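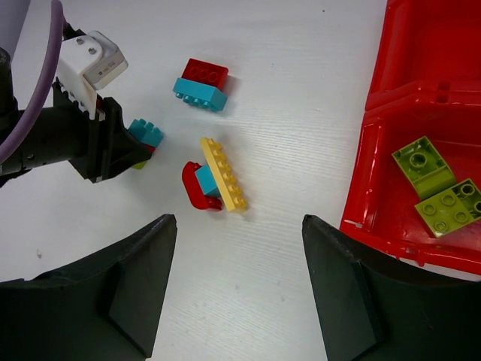
Studded building blocks on a white work surface, with two lime-green blocks in an open red case

Studded building block

A studded building block is a small toy brick with round knobs, called studs, along its top and a hollow underside that grips the studs of the block below. It is one of the most familiar of all construction toys, found in nurseries, classrooms, waiting rooms and a great many attics, and it is loved by grown-ups nearly as much as by the children it is usually bought for. Blocks of this kind are nearly always sold as sets, and very often in a case or tub of their own, so that building and putting away have grown up together as two halves of the same pastime.

Parts and shapes

The plain rectangular block is the backbone of any set. It may have as few as one stud or as many as the maker cares to mold, though the small four-stud block tends to be the one that small hands reach for first. Turned over, it shows the walls and, in many designs, a round tube standing in the middle. The studs of the block beneath are squeezed between tube and wall, and it is this gentle squeeze – builders like to call it "clutch" – that keeps a tower standing when somebody bumps the table.

Plates are flatter and longer, and they serve as floors, bridges and wings. Then come the pieces that give a model its character: arches, curved roof parts, slopes, wheels and little round caps. A child may own only a handful of these, and they are generally the ones that go missing.

Colors are bright and plain as a rule. Red, yellow, blue and green have been standard for a long time, and softer shades such as pale yellow, light blue and lime green are common in sets meant for younger children. 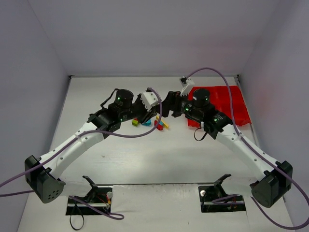

Sets vary enormously in size. The Alletti starter box holds 13 pieces, just enough for a small house or a rather stubby dog, while the family chest from the same maker holds 1000 and can keep several cousins busy through a wet January. The middle-sized Tristine set, with 153 pieces, is often recommended for schools, as it can be shared by a table of children without too many arguments over the arches.

Storage cases

A storage case for blocks is usually a rigid plastic box, often divided inside by one or more raised ridges. The ridges let the owner keep blocks apart by color, by shape or by some private system that makes perfect sense to its inventor. Red is a popular color for cases, perhaps for the cheerful look of it on a shelf.

Živko Hoxha, whose handbook The Tidy Builder is still passed around among toy librarians, favored sorting by shape. His reasoning was that a red block in a heap of red blocks is hard to find by eye, while an arch among arches can be found by touch. The Clurnent method, named for the town where it was first taught in play groups, goes the other way and sorts by color alone. It is quicker for beginners, and children as young as 3 can manage it cheerfully with a little company.

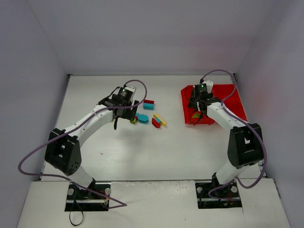

Most guides agree that finished models should be taken apart before they go back in the case, as assembled pieces take up more room and can wedge under a lid. Larger blocks come apart easily by hand. Thin plates pressed flat together are more stubborn, and a gentle rocking motion from one end works better than pulling straight up. Teeth are discouraged – and yet almost universal.

Care

Plastic blocks can be washed in lukewarm water with a little dish soap, then spread on a towel with the hollow side down so that the water drains out. Strong sunlight may fade the paler colors over the years. Obradović, a maker of replacement parts, sells single blocks by shape for owners whose sets have thinned out.

See also: Construction toy; Toy library; Wooden block

Page last revised 12 June 2021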